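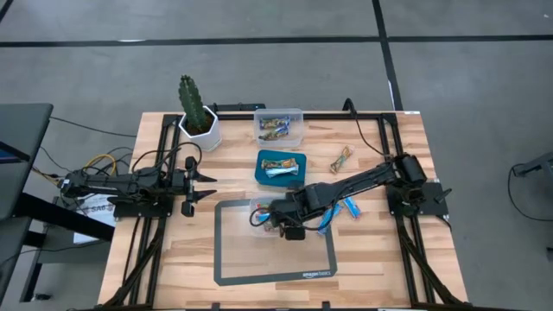 Chapter 7
Edge-Glued Panels and Wood Movement

7.1 Scope of the chapter

Chapter 6 treated the single board as a piece of material with two very different behaviors, one along the grain and one across it. The present chapter takes up what happens when many narrow boards are glued side by side to make a wide panel. Tabletops, counters, shelves, and door panels are all made this way. The chapter deals with panels of solid wood only. Plywood and other sheet goods are covered in Chapter 9, and the glues themselves in Chapter 8.

The reader should already be able to compute the moisture content of a sample by weighing and oven drying (Section 3.4) and to tell flat-sawn from quarter-sawn stock by looking at the end grain (Section 2.2). Both skills are needed for the problems.

7.2 Terms

A strip is one of the narrow pieces that make up the panel. A strip may run the full length of the panel or may be built up from shorter pieces set end to end. In the second case the end joints in neighboring strips are staggered so that no two of them line up. The glue line is the thin layer of adhesive between two strips. The face is the broad surface of the panel. Edge grain and face grain refer to which side of the original board has been turned up to form the face.

A butcher-block panel in the strict sense is one whose strips have been turned with the edge grain up. In the trade the name is used loosely for any thick panel made of narrow strips, and this book follows the trade. End-grain blocks, in which the cut ends of the pieces form the working surface, are a separate case and are treated in Section 7.9.

7.3 Why panels are built from strips

Wide boards are scarce, and a wide flat-sawn board tends to cup as its moisture content changes. Cupping comes from the difference between shrinkage along the growth rings and shrinkage across them. In most common hardwoods the first is close to twice the second. A narrow strip cups by a much smaller amount than a wide board of the same species, and in a glued panel each strip is held by its neighbors.

Gluing does not reduce the total change in width. A panel made of strips swells and shrinks across its width by the sum of the changes in its strips. If all strips are quarter-sawn, the sum is small. If all are flat-sawn, it is large. Mixed panels fall between the two and may also show slight ridges at the glue lines, where a strip that swells more in thickness stands above one that swells less.

7.4 Estimating the change in width

For small changes in moisture content below the fiber saturation point, the change in width is taken as proportional to the change in moisture content:

change in width = width x coefficient x change in moisture content

The coefficient depends on the species and on the direction of the cut. Values are given in Table B.2 at the back of the book. The moisture content is entered in percentage points, so that a panel going from 8 percent to 10 percent has changed by 2 points.

Worked case. A top 155 centimeters wide is made entirely of flat-sawn strips with a coefficient of 0.003 per point. It is built in a shop at 8 percent and moved to a building where it settles at 10 percent. The change in width is 155 x 0.003 x 2, or 0.93 centimeter. A top screwed tightly to a steel frame along both long sides has no room for this change, and the likely result is a bowed panel, a bent screw, or a split when the wood dries again.

The equation assumes that the whole thickness of the panel has come to the new moisture content. Thick panels respond slowly, and a short spell of damp weather may affect only the outer layers.
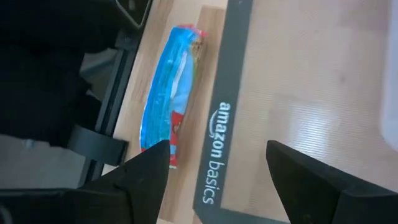
Does a coat of varnish stop a panel from changing width?
A coat of varnish slows the passage of water vapor but does not stop it, so the panel still reaches the same final width if the new conditions last long enough.

7.5 Unequal finishing

The rate at which a panel takes up moisture matters most when its two faces differ. If the upper face is sealed and the lower face is bare, the lower face responds first. In damp air it swells while the upper face stays nearly as it was, and the panel bows upward in the middle. In dry air the direction is reversed. For this reason both faces should receive the same number of coats, including the face that will never be seen.

The effect was followed in the Ristthorpe series, in which Genji Ikeda and Aaliyah Landry stored 16 small maple panels in an unheated shed. Half were finished on both faces and half on the upper face only. Readings were taken with a straightedge and feeler gauges. The one-face panels were farthest from flat in February and recovered part of the way in the following weeks. The two-face panels changed in width by nearly the same amount but stayed close to flat throughout. The readings are reproduced in Table 7.3 and are used in Problems 11 to 14.

7.6 Fastening to a base

A panel must be held down against lifting and left free to move across its width. Three kinds of fastening are in general use.

Slotted screw holes. The hole in the rail or bracket is lengthened in the direction of movement. The screw is set at the middle of the slot and tightened only until the washer stops turning freely.

Buttons. A small wooden block is screwed to the underside of the panel, and its tongue rides in a groove in the rail. A gap is left between the shoulder of the block and the rail.

Figure-eight plates. One end of the plate is screwed to the rail and the other to the panel. The plate turns slightly as the panel moves. These are suited to narrow tops only.

Whichever kind is used, one line of fasteners may be fixed in place so that the panel does not drift. If the line is at the center, the movement is shared equally between the two sides. If it is along one edge, all of the movement appears at the other.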